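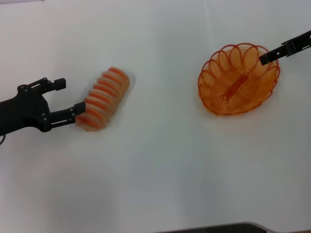

*An orange, partly see-through object.*

# Why Do Churches Ring Bells?

A church bell is a way of telling many people something at once. Long before phones and wristwatches, a bell could be heard across fields and over rooftops.

The most common reason to ring is to call people to worship. In many churches the bell starts a few minutes before the service so that people have time to walk over.

Bells also mark times of prayer. Some churches ring in the morning, at noon, and in the evening. People who hear it may stop and say a short prayer.

Different sounds can mean different things:

- Quick, cheerful ringing is often used for weddings.
- Slow, single strokes are often used for funerals. This is called tolling.

The old bell at Tatby was made in 1654. It is bronze, a mix of copper and tin. To reach it you climb 47 steps, and the last few are steep. Areeba Kakakhel rings it on Sundays by pulling a long rope. The rope turns a wheel, the wheel swings the bell, and a metal piece inside, called the clapper, hits the side.

**Try it:** Next time you hear a church bell, write down the time and how it sounded. Was it fast or slow? Then ask a grown-up what was happening at the church that day.

*Written by Theano Kontogiannis*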